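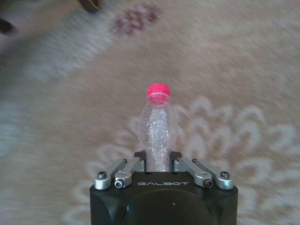 *Small water bottle with a pink screw cap.*

# Making costume armor at home without wrecking the house

I've been building game and movie costumes in my living room and at the end of my kitchen counter for longer than I like to admit, and most of what I know came from gluing something to something else that I very much wanted to keep. My current project is a knight from the Broltard games who has somehow ended up with a space helmet (my niece's idea, and I love it), so these notes are fresh in my mind, and so is the glue on my sleeve.

## Cutting foam

Change your blade long before you think you need to. Foam dulls a craft knife faster than cardboard does, and a tired blade leaves a chewed, crumbly edge that no amount of sanding will rescue. I keep a sharpener next to the mat and give the knife a few strokes between long cuts.

Hold the knife straight up and down for seams that need to sit flush, and make two light passes instead of one heavy one. Use 2 mm foam for trim and raised edges. It bends around a curve beautifully, and you can cut it with good scissors while you're watching something.

Save your paper patterns! Write the character, the piece, left or right, and which side faces up, then slide them into a big envelope. Mared Pumphrey once lent me a full set of shoulder patterns with nothing written on them at all, and I spent an entire evening in July building two very nice left shoulders.

## Glue

Contact cement is wonderful stuff, and it wants open windows and a fan blowing outward. Keep it well away from the stove and anything with a pilot light, and wear a respirator made for vapors. A paper dust mask won't do a thing for fumes.

Brush a thin coat on both edges, leave them until they feel dry to a light touch, and then press them together starting from the middle of the seam. Once they grab, they've grabbed, so take your time lining things up. For long seams I tuck a strip of baking parchment between the two sides and pull it out bit by bit as I go. 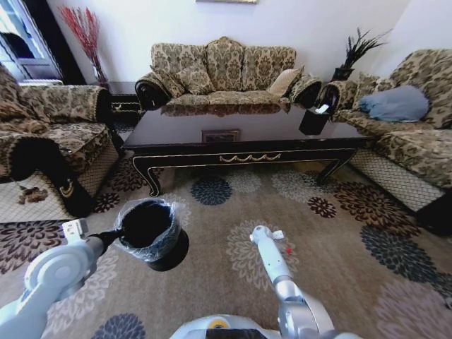 *Black cup in a clear plastic bag, above the flowered rug.*

## Paint, and keeping it where it belongs

Seal the foam before you paint it, or it will drink up color like a sponge and still look patchy. Several thin coats of a flexible sealer will beat one thick one, especially at elbows and knees where everything bends.

Metallics look richest over black. I brush on the silver almost dry, wiping most of it off on an old towel first, and then drag it lightly over the raised edges — that's where real armor would get rubbed shiny. Stop sooner than you want to and look at it from across the room. Gwilym Price taught me that one, and his Endillow ranger costume looks like it has walked over every mountain in the game.

Old shower curtains make far better drop cloths than bedsheets, which let drips straight through. If acrylic does land on carpet, blot it right away with a damp cloth and a little dish soap, working from the outside in. Please don't scrub. Dried spots can sometimes be softened with rubbing alcohol, but try a hidden corner first.

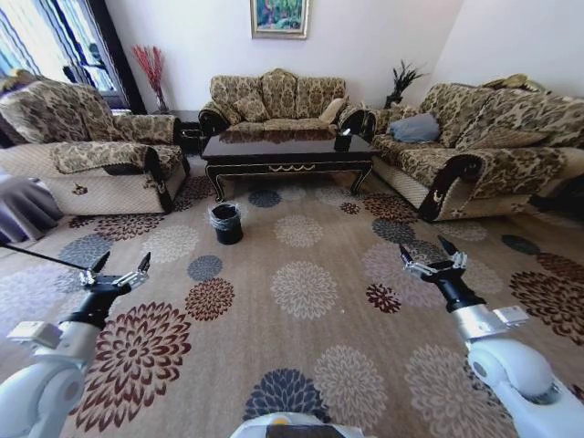

**Can I leave foam armor in the car overnight before a convention?**

It's much better to bring it indoors. A hot car can soften glued seams and flatten curved pieces, and anything stacked on top will leave a dent. If you have no choice, stuff each piece with crumpled paper and lay it where nothing can lean on it.

## Putting it away

Let the paint cure for a good few days before anything goes in a box. Paint that feels dry can still be tacky enough to stick to itself, and peeling a breastplate off a boot is a sad way to spend a morning.

Stuff helmets with clean rags and store them upright. Wipe the lining with mild soapy water after each wearing and let it air out fully. Straps and buckles go in a labeled bag pinned to the costume they belong to, along with a scrap of matching foam and a little jar of the paint mix for touch-ups.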